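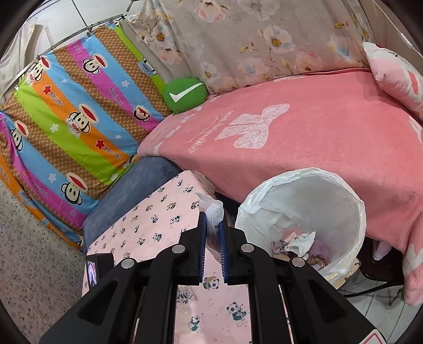
## Miércoles 18 de enero - cuaderno del taller, permisos y mudanza

Hoy no he avanzado casi nada en el banco, todo el día fue para papeles. Lo apunto para Yevdokiia y para los que vengan después, así no empiezan de cero como yo.

Estado de cada expediente:

- **Desta Teshome**: tiene cita para la residencia en febrero. Le falta la traducción jurada del certificado de antecedentes. La gestoría Panasiuk pide 40 euros por página, me parece caro, pero la entregan en dos días.
- **Nazar Hrynyshyn**: residencia aprobada, todavía sin tarjeta. Con el resguardo puede abrir cuenta en el banco, ya lo hizo el lunes.
- **Yo (Zübeyde)**: renovación enviada. En el formulario escribí el apellido sin la diéresis y me lo devolvieron. Hay que escribirlo igual que en el pasaporte, también en el contrato de alquiler.

### Vivienda

Visité con Nazar el piso de la calle Larnirar. Dos habitaciones, quinto sin ascensor, cocina pequeña y buena luz por la mañana. El propietario acepta contrato de 12 meses, pero quiere dos meses de fianza y además un aval. Pregunté si el segundo mes se puede pagar en febrero y no contestó ni sí ni no. Tengo que llamar otra vez el viernes.

El otro piso, en Hukel, es más barato (unos 100 euros menos al mes), pero el autobús pasa cada 25 minutos y el último sale temprano. Para quien cierra el taller por la noche no sirve. Para Desta quizás sí.

### Empadronamiento

Aquí perdí más tiempo. En la ventanilla quieren el contrato original y no aceptan copia del teléfono. Si el contrato está a nombre de otra persona, esa persona firma una autorización y adjunta copia de su documento. Yevhen Kuzmenko firmó la de Nazar el año pasado - la plantilla está en la carpeta azul, segunda balda.

### Seguro médico

Ukeck mandó la oferta para el grupo. Cubre dentista solo para urgencias. No entiendo bien el párrafo sobre los periodos de carencia, lo marqué con lápiz. Pregunta para Yevdokiia: ¿«carencia» cuenta desde la firma o desde el primer pago?

### Pendiente

1. Llamar al propietario de Larnirar.
2. Pedir a Panasiuk presupuesto escrito para Desta.
3. Fotocopiar mi pasaporte entero, también las páginas vacías.
4. Devolver la llave del trastero a Yevhen.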